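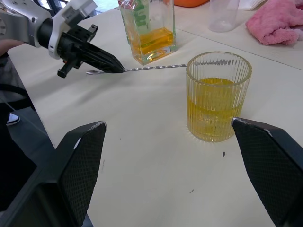

Stirring wasn't a task, the captain from Foso said, and the rules gave points for tasks. She had the rulebook open on her knee and she read the line out twice, once to us and once to the judge.

The judge said he would think about it and went to get his lunch.

We were the Weltell team that year. There were five of us, all in the second year except me, and we had called our machine Amin after the street where the college kept its workshop. Amin had two arms. The left one was older and had been rebuilt over the summer. The right one was new, and it pulled a little to one side when it was cold, so we ran it through its warm-up every morning while we ate toast.

The competition was called the Indis Table. Each team had a table, two arms and a list, and the list for the final round said: serve a drink. It didn't say what drink or how. Foso had decided to pour and stop. We had decided to pour and stir, with a long spoon, and it had taken us most of December to get it right.

The trouble was the spoon. The shaft was twisted all the way along, and when the fingers closed on it the spoon would turn in them like a key. I wrote the part of the program that was supposed to notice this. It was 386 lines long when I started and 1213 when I finished, and the extra lines were mostly me changing my mind. In the end one of the others suggested we close the fingers more slowly. I put that in and it worked better than anything I had written.

I didn't tell the team how many lines I could have deleted.

While the judge was at lunch we practised. Foso practised as well, at the next table, and pretended not to look at us. Their captain had put the rulebook away. Our own captain stood by the emergency stop with her thumb on it. She always did, though it had only been needed once, when a pot of pens went across the workshop.

— Left arm holding, she said. Carry on.

I carried on. I had a headache and I had not slept on the coach. When I am nervous I watch the numbers instead of the arms, so what I remember of that practice is a column of figures going down the side of my screen, and somebody behind me breathing through their nose.

The judge came back with crumbs on his jumper. He said he had telephoned the organisers. Stirring was not a task, but it was part of serving, and if we stirred and spilt anything we would lose the points for the whole drink. If we poured and stopped, as Foso meant to, we could lose only the points for pouring.

— So you can choose, he said. You have ten minutes.

We went out into the corridor to talk. It smelled of floor polish. Two of us were for leaving the spoon out and two were for keeping it, and then they all looked at me, as I had known they would from the moment we stood up.

I thought about the summer, and the toast, and the pens. I thought about the coach home, which was four hours.

— Keep it, I said.

The captain nodded and went back in to put her thumb on the button. I stayed to tie my shoelace, which didn't need tying, and then I went in after her.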